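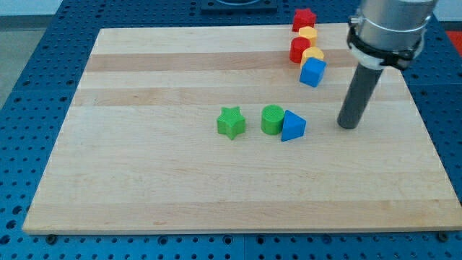

Shop and Kitchen Tips I Brought Home from the Robot Open Day

Posted Sat 21 May, in Workshop Tips

I have been meaning to write this one up since April, when Odska opened its doors for an afternoon and let the neighborhood wander through. Odska builds and sets up robot arms for small factories, and it sits in the old bakery supply building out past the rail yard, which I have driven by for years without once wondering what went on inside. They had coffee, they had folding chairs, they had a handout with a map on the back, and I went mostly because it was raining and I couldn't paint the porch.

I stayed until they started stacking the chairs! And what I came home with was a page of notes on how those people keep their benches, their boards, their tools and their little bits and pieces in order. Most of it works just as well in a garage or a kitchen, so I've sorted it out below, with the changes I made once I tried it here.

The pushing demonstration

The one I liked best was also the plainest. A robot arm with a dark rod on the end of it works over a maple board, and the job is to slide toy blocks from one place to another by nudging them. No grabbing, no lifting. The young woman running it told us that pushing is harder than picking up, for a machine, and after five minutes of watching I believed her. Push a block a hair off center and it turns. A cylinder wants to roll around the end of the rod, and a star does whatever a star feels like doing that day.

I thought right away of my planer sled, and of every time I've shoved a heavy pot across the counter and had it swing around and clip the canister behind it. So the first tip comes straight from her.

Push low and through the middle. If you're sliding anything heavier than you'd care to lift (a full stockpot, a bench grinder, a box of tile), put your hand low and in line with the weight, and push slowly enough that you could stop at any point. If it starts to turn, stop, go back, and move your hand toward the side that's lagging. I moved a chest freezer this way last week, by myself, and the floor doesn't have a mark on it. I did put an old towel under the feet first, folded twice.

A table full of holes

The blue table under that board is perforated metal, holes in neat rows from one side to the other, and I was jealous of it from the moment I came in. Anything you want to stay put, you bolt down. When you want it somewhere else, you unbolt it and move it over a few holes, and if you wrote down which holes you used, you can put it back exactly where it was a month later.

I priced a metal table when I got home and then I closed the computer and made myself a cup of tea. My version is a scrap of thick plywood with holes drilled on a grid, 50 millimeters apart, and a coffee can of bolts with wing nuts. A few notes if you'd like to make one:

Draw the whole grid in pencil before you drill a single hole. I got impatient in one corner and that corner has been wrong ever since.

Put a waste board underneath and clamp the two together, or the back side will splinter.

Letter the rows down one side and number the columns across the top, with a paint pen, and go over it with clear varnish once it's dry.

Keep a little notebook hanging on a string at the end of the bench. Mine says things like "drill press vise, C4 and C7" and "hinge jig, F2, long bolt." It has saved me an hour already, and I'm not a person who enjoys writing things down.

Raise the whole thing on two battens so you can get your fingers underneath to the wing nuts. I left this step out at first and had to take the board off the bench every time I wanted to change anything, with a good deal of muttering.

Why a wooden board on top

Somebody's little boy asked why they didn't just push the blocks around on the metal, and it was a very good question. The fellow by the door said small things catch in holes, and that a smooth board gives you the same drag everywhere. He also said a wooden top is kinder to whatever touches it.

I've taken this into the kitchen. I used to roll pie dough right on the counter, which has a seam, and I always managed to find the seam. Now I have one good maple board that's for dough and nothing else, and it never sees an onion. Treat it like this and it'll outlast you:

Wipe it with a damp cloth and dry it straight away, both sides. A board that's wet on one face and dry on the other will cup.

Stand it on edge to finish drying, with air on both faces. Leaning it flat against the backsplash doesn't count.

Food-grade mineral oil when it starts looking chalky. Pour on more than you think you need, leave it overnight, wipe off what's left in the morning.

If the surface has gone fuzzy, a light sanding with 80 grit and then a finer paper will bring it back. They had a sheet of 600 taped up by the sink there, for polishing metal parts I believe, but on a cutting board that's more than you need and it'll take you all afternoon.

A damp dish towel underneath stops it from creeping. I know everyone's mother said this one, but mine is the one I listened to.

Lining things up before you start

One thing I noticed all over the building was how much time they spent getting ready. At the block table the pieces waiting their turn are tucked up together toward the back corner, and the ones being worked on have the open part of the board. The arm has room to come at them from any side. Two stations down, where a machine called the Bullik was putting caps on jars, the caps were all laid out the same way up before anybody pressed a button.

I've started doing this when I cook, and also when I take something apart. The parts I'm not using go along the back edge, close together. The parts I'm using go in the middle with space around them. It sounds like such a small thing! But I rebuilt the kitchen faucet that way, setting each piece down in the order it came off, and for the first time in my life there was no washer left over at the end.

If your bench is too shallow for this (mine is, at the window end), use a cookie sheet for the waiting parts and slide it onto a shelf. The rim keeps screws from wandering.

Color and shape together

They use plain bright colors for a lot of their practice pieces, reds and blues and yellows and greens. I asked if color was how the robots told things apart, and the answer I got was that it depends on the job, and that it's better to have a second way of telling. Two pieces can be the same color and a different shape, or the other way about.

I went home and looked at my spice drawer, where every lid was the same red. Now the baking spices have a yellow dot and the savory ones have blue, and anything hot gets a square sticker in place of a round one. My husband is color-blind in the usual way, so the square helps him, and chili has stopped finding its way into the oatmeal.

In the garage I did the hex keys with electrical tape. Red for inch, blue for metric, and a notch filed in the holder beside the metric side so I can find it by feel when I'm lying under the mower.

Straps and clamp bands

I spent longer than I should have looking at how they attach things to the arms. The one over the block table has a white band around its silver housing with a black strap wrapped around it, and there were straps of one kind or another on nearly every machine in the place. I had pictured everything being welded. When I said so, the answer was that straps go on quickly, come off quickly, and don't leave a mark.

I bought a pack of 10 hook-and-loop straps on the way home and every last one is in use. Extension cords, naturally. The vacuum hose along the handle. A flashlight strapped to the drill press column, pointing at the bit, which I now couldn't do without. The trick is to wrap the strap once around itself before you go around the thing you're holding, so that it stays on the cord when you undo it and doesn't end up behind the dryer.

Slow is fine

The last station was a demonstration by Prarden, the outfit that supplies their training, with a slide show by a visitor from Jitpraphai that I only caught the end of. What stayed with me was the man at the controls telling a teenager to turn the speed down, and then to turn it down again. He said they run everything slowly the first time, all the way through, with a hand near the stop button.

I do that with the table saw now. Blade off and unplugged, I walk the whole cut through with the board in my hands – where I'll stand, where the offcut will land, what my sleeve is near – and only then plug it in. Same with carrying a turkey from the oven to the counter, if you want a kitchen use for it. Walk the path once with the pan empty, and you'll find the dog before he finds you.

They're planning another open day in the fall. Go in through the side door, since the front one sticks, and wear shoes you can stand in. If you make the plywood grid, send me a note and tell me what spacing you settled on, as I'm starting to think mine is a little wide for small vises.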